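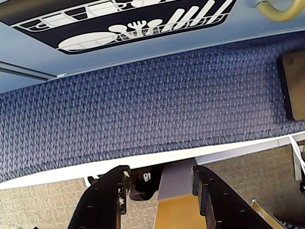 House Rules for a Small Robot Arm and a Play Kitchen

I love this hobby and I want more people in it, so I finally typed up the rules we go by when an arm is practicing kitchen chores on toy-sized furniture. A play kitchen is such a good training ground. The doors swing, there's a sink, there are things to hang up and things to stack, and if the arm smacks into a cupboard you've lost a bit of paint. All the same, small servos can pinch hard, and a long session gets sloppy unless somebody wrote the rules down first.

These came out of the Bidstead workshop nights, with plenty of red pen from Akua Opoku, who is stricter than me and usually right.

Before you power up

Put a woven mat under anything the gripper will pick up off the table. A coarse weave gives a little when the fingers come down too low, and plates don't skate away from you. Bound edges are best. A raw edge will shed threads, and threads find their way into joints.

Check the pads inside the fingers. Flecks and bare patches are normal on a gripper that gets used, but once a pad lifts at a corner, swap it. We keep spares in an old mint tin.

Know where your power switch is and be able to hit it without reaching across the arm. If you can't, move the switch. I can't say this one loudly enough!

Run cables down and away on the side the arm visits least, and leave enough slack for a full swing. Then do the full swing slowly, by hand, with the power off, and watch the wires at every joint.

Clear the table of drinks. All of them, even the ones with lids.

While it's running

One person drives and one person touches the props. Say "hands in" before you reach and "hands out" when you're clear, and the driver repeats it back. It feels silly for one evening and then you'll catch yourself saying it while loading the real dishwasher.

Hair tied back, sleeves pushed up, lanyards off.

Start at low speed every single time, including after a snack break. Our limit for a new task is 3 clean runs at low speed before anyone turns it up.

Stop after 43 minutes. Hanna Żak picked that number because it's the length of the playlist, and it has stuck. Servos get a rest, so do eyes, and you can feel for a motor that's running hotter than its neighbors.

Don't grab a moving arm to "help" it. If it's headed for the backsplash, cut the power. With some arms that means they drop, so on those keep a folded towel on the counter where it would land.

Writing the session down

Every session gets a line in the notebook: who drove, which props were out, what speed, and anything that broke. Ametepe, the little club that got us started, uses a form with 21 boxes on it. I admire that form very much and have never filled one in. We cut ours to seven and people really do complete them:

Date and start time
Driver
Task in plain words
Props used
Speed setting
Stops and the cause of each
Fixes needed before next time

Write "Task in plain words" so that a neighbor could follow it. "Plate from rack to sink" is great. "Manipulation trial B" helps no one in March when you're trying to find out which night the whisk got bent.

Props and small parts

Pick light, rounded pieces first — toy plates, cups, a pot with a lid once you're feeling brave. Metal utensils on hooks are wonderful practice and also the noisiest thing you'll ever drop, so leave them for last.

Wipe printed panels with a barely damp cloth. I used Putier cream cleaner on one and took the pictures clean off the door.

If the kitchen has knobs and handles that are screwed on, snug them up before each session. A loose handle turns under the fingers and you end up blaming your code for a screwdriver job. Sondbridge meetups do this at the door with a single screwdriver on a string, which I think is brilliant. 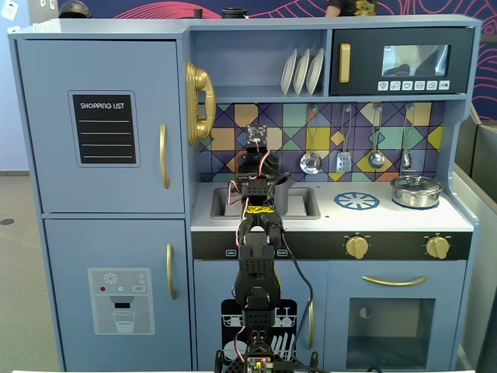
Can children be in the room when the arm is on?

They can watch from behind a tape line set well past the arm's full reach, with one adult whose only job is the line. Power comes off before anyone under driving age touches a prop.

Packing up

Fold the arm to its rest position, then power down, then unplug, in that order. Shake the mat outside. Count nothing, just put the props back in their bin and look under the table for the spoon.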